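Plollen Paper Mill Opens Its Doors Again for a Season of Small-Business Packaging Workshops

PLOLLEN – After a long winter of sweeping, painting and more cups of coffee than anyone would care to admit, the old Michalski paper mill on the river road is opening again this February, and everyone who has ever sold a jar of honey, a bar of soap or a pair of hand-knit mittens is warmly invited to come in and learn how to send it safely through the mail.

The Elten Makers' Guild, which has rented the ground floor of the mill for the past two years, will run a series of 6 evening workshops for people who make things at home and ship them to customers. Each session starts at 6:30 p.m. and lasts until the last question has been answered, which in our experience can take a good while. There is no need to bring anything with you except the item you have the most trouble packing. Teapots are welcome. So are wreaths, candles and that one lamp you have been putting off.

"We started this because our members kept telling us the same sad story," said Zakhar Maksymiv, who heads the workshop program for the guild. "You spend a week on a bowl, you wrap it in everything you can find in the house, and then you get an email with a photo of the pieces. I have sent out a few of those bowls myself, so I come to this with plenty of sympathy and a whole shelf of mistakes to share."
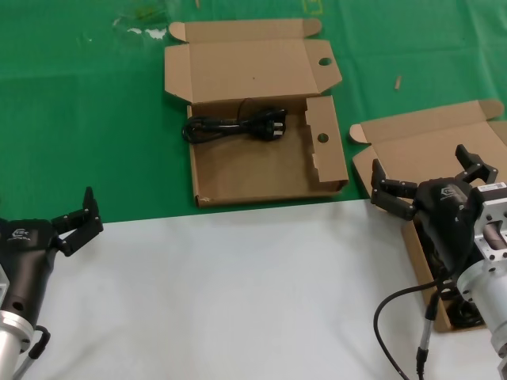

Shipping has become one of the biggest worries for small sellers in the Plollen area, and the guild hears it at nearly every meeting. Postage goes up, customers hope for quick delivery, and a box that is too big for what it holds costs more to send and does a poorer job of protecting it. The first evening is given over entirely to choosing the right box, and it begins with the plain brown cardboard kind, with a big lid that folds all the way back so you can lay the whole thing open on the table and get both hands inside. Mr. Maksymiv will talk about measuring, about folding flaps so the corners stay square, and about when a little extra tape is a kindness and when it is just a nuisance for the person at the other end.

Later evenings will cover padding made from scrap paper, packing liquids, writing a clear return note, and filling out customs forms for sellers who are ready to send their work abroad (this was the most requested topic last year, by a wide margin!). The final session is a friendly packing clinic, where members pair up, pack one another's work and talk over how they would do it differently next time.

The Wumton Community Fund has kindly given the guild a grant to keep prices low, and we could not be more grateful. A place at a single workshop is $17, and that includes materials, soup and bread. Guild members may bring a friend at no extra charge. The mill can welcome 200 people over the course of the series, and last year's places were all taken well before the first evening, so please do get in touch early if you have your heart set on a particular topic.

The entrance is on the river side of the building, through the blue door, and there is free parking in the yard behind it. The ground floor is step-free. To reserve a place, stop by the guild desk at the mill any weekday morning or ask for a sign-up form at the Elten public library.

Media contact: Zakhar Maksymiv, Elten Makers' Guild, Michalski Mill, Plollen | © Elten Makers' Guild. All rights reserved. | Back to top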